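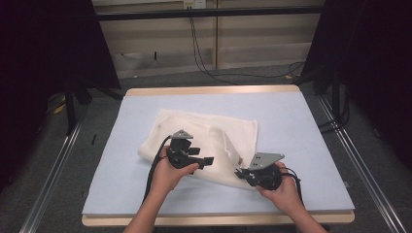
Ligne 7 du budget

Shaimaa Benkirane relut la ligne 7 : pinces portatives, 2 unités, câbles compris. Le devis de Meditz tenait sur une page, celui d'Ernholm sur 36, dont 3 de garanties. Elle posa les deux sur la planche bleu clair, à côté du tissu blanc.

– Et les pièces d'usure ? demanda Iro.

– Poste séparé. Exercice suivant.

Il nota le chiffre sans commentaire. En mars, le projet Magsi avait déjà perdu son poste de câblage de la même façon.

Elle reprit les pinces, une dans chaque main, mâchoires face à face, et saisit un coin du tissu. Le pli glissa. Elle recommença, plus lentement, en comptant les secondes à voix basse.

– Sept, dit Iro. Le cahier des charges en autorise cinq.

– Alors on modifie le cahier des charges.

Elle data le bon de commande du 1er mai 2022, signa et laissa vide la case du fournisseur.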